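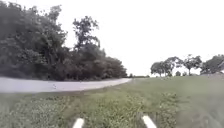
Tilletti M2 grounds robot — review after one season

We bought the M2 to cover open lawn on a site with one paved path and a lot of tree edge. I handle equipment purchasing, so most of this is on cost and fit. Mowing quality is fine and gets one paragraph.

The base unit is only part of the price. Budget for the charging dock, the second battery and the service plan as separate lines. The dock added 29 percent to our quote and the seller did not list it on the first page. The Gruditz unit we compared it with includes a dock but has a narrower deck and no spare battery option.

Run time on rough grass was 41 minutes per charge. On smoother turf it did better, but plan on the lower number. If your site has both, use the rough figure for the whole area and size the batteries from that.

Cut is even on flat ground. Clumped tufts need a second pass. Edges along pavement still need a hand trimmer, so do not drop those hours from the labor budget.

Position hold was good in the open and poor next to tall trees. Jolien De Haan, who set up our routes, moved the boundary out from the tree line and the dropouts stopped. That strip is now mowed by hand.

The Isix route software is a yearly fee per robot. Export works. The map editor is slow with more than 100 points.

Blades wear faster than the manual states — order two sets with the machine.

Rating: 3.5 out of 5. Would buy again for open lawn, with the dock price agreed in writing first.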